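衣替えを機に、押し入れの中身をどう減らしたかの記録。長くなるので何回かに分けます。

1
うちは築年数の古い2DKで、収納は押し入れが一間だけ。越してきてから奥の段はほとんど開けていなかった。1月に実家から荷物が届いて入りきらなくなり、そこから少しずつ始めた。

2
最初に全部出すやり方は試したけれど、夜に寝る場所がなくなったのでやめた。今は一日に一段の半分だけ。タイマーを17分にして、鳴ったら途中でも戻す。

3
紙類がいちばん時間を食う。家電の説明書は型番で検索してPDFがあるものは処分。保証書は期限を見て、切れているものはすぐ捨てた。残ったのはクリアファイル1冊分。

4
年賀状は直近2年分だけ残した。住所は表計算のファイルに移した。郵便番号が変わっている人が何人かいて、確認に思ったより手間取った。

5
服は「去年着たか」では決められなかった。去年は暑くて、好きなのに着なかった長袖が多い。代わりに、試しに着てそのまま近所のスーパーに行けるかどうかで分けた。行けない服は出す袋へ。

6
細かいものは、ふた付きの箱に種類ごとに入れている。電池、裁縫道具、薬、文具。箱を増やすと物も増えるので、新しくは買わない。ひとつ空くまで次の種類には手をつけないことにした。

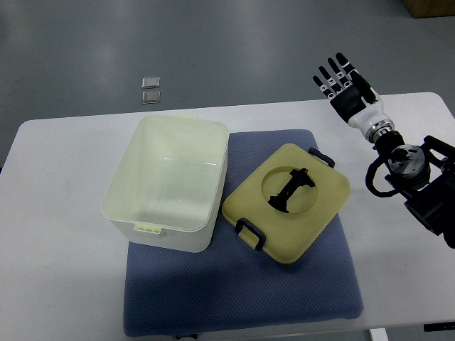

空の箱と黄色いふた。

7
ラベルは最初きれいに印刷して貼ったが、中身が変わるたびに剥がすのが面倒で続かなかった。今はマスキングテープに油性ペン。字は雑でも困っていない。

8
フリマアプリにも出した。Follentの電気ケトルとJaberの旅行かばん。かばんは3843円で売れたものの、送料と手数料を引くと手元に残るのはわずか。大きいものは自治体の回収に出したほうが早い。

9
本は近所の古本屋に持ち込み。ざっと90冊くらいで、値段がついたのは半分ほど。つかなかった分もそのまま引き取ってもらった。重いのでキャリーカートを借りておいて正解だった。

10
迷ったのは手紙。留学していたころの友人、Zinhle Swanepoelからの絵はがきが束で出てきた。これは量を減らす対象から外して、本棚のいちばん上に置いた。久しぶりにメールを書いたら翌日返事が来た。

11
湿気対策について聞かれたので書いておくと、すのこを下に敷いて、壁から指3本分離しているだけ。晴れた日は朝から昼まで両側のふすまを少しずつ開けておく。除湿剤は梅雨に入ってから置く予定。

12
まだ終わっていないのは、延長コードとケーブルの山。何の機器のものかわからないのが多い。端子の形で分けて、同じものは2本まで残すつもり。

13
天袋は脚立がないと届かないので来月以降。冬の布団を圧縮するかどうかもまだ決めていない。圧縮して中綿が戻らなかった経験のある方がいたら、戻し方を教えてください。

2025年5月13日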